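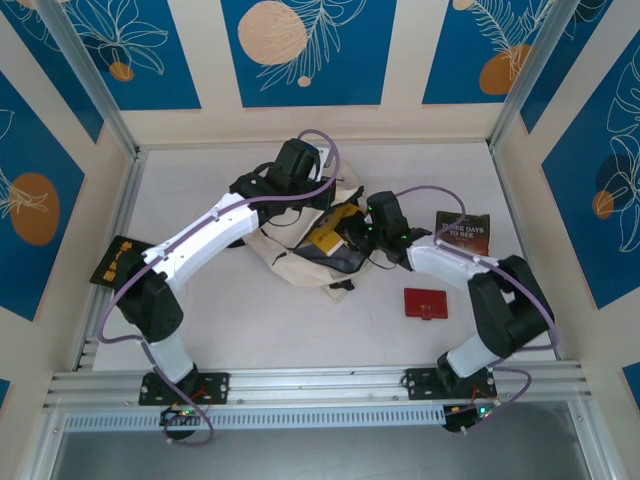
A canvas tote bag with a book and a red wallet beside it.

What Is Canvas?

Canvas is a strong, plain cloth. It is used for tote bags, tents, sails, shoes and the surface that artists paint on. Most canvas sold today is made from cotton. Older canvas was often made from flax or hemp.

How it is made

All woven cloth has two sets of threads. The warp threads run the length of the cloth and are held tight on a machine called a loom. The weft threads run from side to side. In canvas, each weft thread passes over one warp thread, under the next, over the next, and so on. This pattern is called a plain weave. The threads are thick and packed closely together, so the cloth does not tear easily.

Cotton that has not been bleached or dyed is a cream color. Many tote bags are left this way.

How it is measured

Cloth makers describe canvas by weight. One common measure is the number of grams in one square meter. The Fliva tote bag, for instance, is made from canvas of 400 grams per square meter. The cloth in a thin T-shirt weighs much less than that.

Why a tote bag crumples

A cardboard box has stiff sides. A tote bag does not. Its shape depends on what is inside it. When the bag is full, the contents push the sides outward. When it is nearly empty, the sides fold over and the opening may close up. Cotton also keeps its creases until it is washed or ironed.

How to pack a tote bag

Lay the bag on a table and pull the opening wide. Move the straps to the outside. Put large, flat things such as books in first, standing against one side. A book placed flat across the bottom can make a firm base for smaller objects. Soft things fill the gaps. A wallet goes in last, or in an inside pocket if there is one.

Weight matters too. A book with 434 pages is much heavier than a thin one of the same width and height. Place the heaviest book on the side that will rest against your body. If the straps dig into your shoulder, take something out.

Words to know

Loom: a machine for weaving cloth.
Warp: the threads that run the length of the cloth.
Weft: the threads that run across the cloth.
Plain weave: a pattern of one over, one under.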